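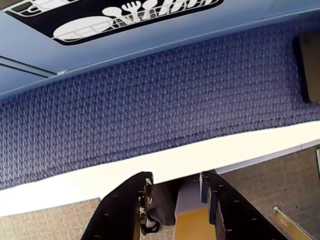
Gripper fingers with the yellow block, black coating chipped on the left one.

October 2024. Spent a good long while with Esi and Alper going over what the arm should take on first, and I'm glad we did, as Esi has handled almost 2,000 pieces by hand since March and her wrists know it! She'd like to keep the sorting (she's quicker at it and enjoys it) and hand over the lifting. Alper worries he'll end up just watching a machine all shift, so we agreed to swap places every 13 trays and see how that feels. Rakiya, please look at that worn coating when you get a minute. Still to ask Parvaneh about training hours.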